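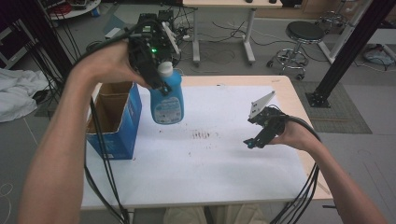

Recording demonstrations is the bit of our club project that everybody asks me about, so I've finally written down how we do it at Fandcombe. If you're joining us this term (hello!) or running something similar at your own school, you can follow this from top to bottom and have usable recordings by the end of an afternoon. Our practice job is tidying: objects on the table, a box at the left-hand edge, one gripper in each hand. I nearly always begin people on the bottle, and I like them to take it by the neck, just under the white cap, because you can see what the fingers are doing and the label stays out of the way.

## Before you pick anything up

Sort the table first. Ours has a big sheet of white paper on it, which makes objects easy to pick out in the recordings, and it's worth spending a minute getting it flat and square to the edges. If the paper slides about during a take, stop and start again. I've tried carrying on regardless and I always ended up deleting the lot later.

Then do these, in this order:

1. Switch on the computers and open Skastico, our recording program. (Mateja Mujić wrote most of it over the Christmas holidays. If something breaks, tell her kindly.)
2. Plug in the left gripper, wait for it to show up, then plug in the right. If you do both at once they sometimes swap names and you'll get a very confusing afternoon.
3. Squeeze each gripper fully shut and fully open, twice, and watch the numbers on the screen move with you.
4. Sit down and get comfortable *before* you let the cables hang. You want them falling past your wrists with a bit of slack, and not under your elbows.
5. Press record and hold still for a couple of seconds.

Step 5 sounds fussy, I know, but the program uses that quiet bit to line up all the cameras.

## Doing a take

Move at the speed you'd use to put away shopping with someone asleep next door. Beginners go either painfully slowly or at a gallop! Slow takes are dull but usable, while the galloping ones come out as a smear.

Here's the bottle job as I teach it:

- Bring the gripper in with the jaws already open. Opening them at the last second tends to knock things over.
- Close until the bottle stops wobbling, then leave your squeeze alone. Don't keep squeezing harder.
- Lift straight up, clear of the table, and only then go sideways.
- Keep your other hand busy or keep it still. Drifting is the worst of both.
- Let go only when the thing you're holding has something underneath it.

Once you've got the hang of it with one hand, try it with the other. Stojan Georgiev is left-handed and his first batch was all left-hand takes, mine were all right-hand, and the model we trained on the two together behaved as if it had two quite different personalities. Now we each do both.
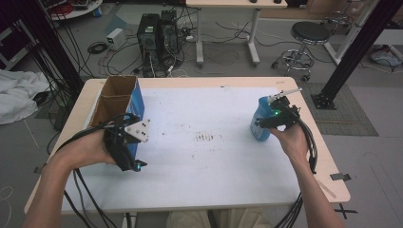 The box needs two hands more often than you'd think. It's light, and cardboard flaps catch on everything, so I use one gripper to steady it while the other one does the carrying. Pinch it gently. You're stopping it from wandering off, that's all, and if the side starts to bend you've overdone it. Ida Weidemann's trick is to steady the box before she reaches for the object at all, and her takes are tidier than mine, so I've pinched that too.

Things that spoil a take, going by the notes in our log:

- talking to someone and turning your head away (the head camera goes with you)
- a cable snagging on the table edge
- dropping the object and picking it up with your actual fingers
- forgetting to press stop, then wandering off for a biscuit

A drop on its own is fine, by the way. Pick it up again with the gripper and carry on. We want some recoveries in the set, and it's quite nice having a robot that has seen a few mistakes.

## Checking what you've recorded

Please check as you go. In January we had 1110 takes sitting on the drive and felt terribly pleased with ourselves, and when Blagoje Kovačević went through them only 696 were any good. Most of the bad ones had the same fault, a wrist camera that had gone out of focus, and we'd have spotted it on day one if anyone had looked.

So after every ten or so takes, play one back from all the cameras. Start with the head view and ask yourself whether you can follow the whole job. Then go to the grippers.
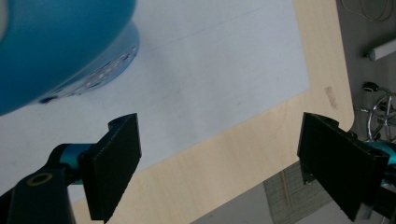

Wrist views take a bit of getting used to, and I'd suggest pausing on one and working out where you are before you play it. Both jaws should be in the picture when they're open, one coming in from each side, with a good gap between the black pads and the table showing through. It's fine if something big and blue is filling the top corner, and you'll often get a bit of floor past the table edge as well, maybe even a stool wheel. What you're looking for is whether the pads are sharp and whether both of them are there. If one's missing, the camera has been knocked and needs turning back in its mount.

Mark each take in Skastico as *keep*, *bin* or *ask*. Use *ask* as much as you like! I go through those myself.

## How many is enough?

For a single job like the bottle, we aim for 200 good takes spread over several people. I did 98 in one sitting once and wouldn't recommend it, as my wrists ached and the last lot were sloppy. Twenty minutes and swap is much better.

When you've finished, press stop, wait for the saving bar to go all the way across, and only then unplug the grippers, right one first. Copy your folder to the shared drive with your initials and the job name on it, and put a line in the log saying what you recorded and anything odd that happened.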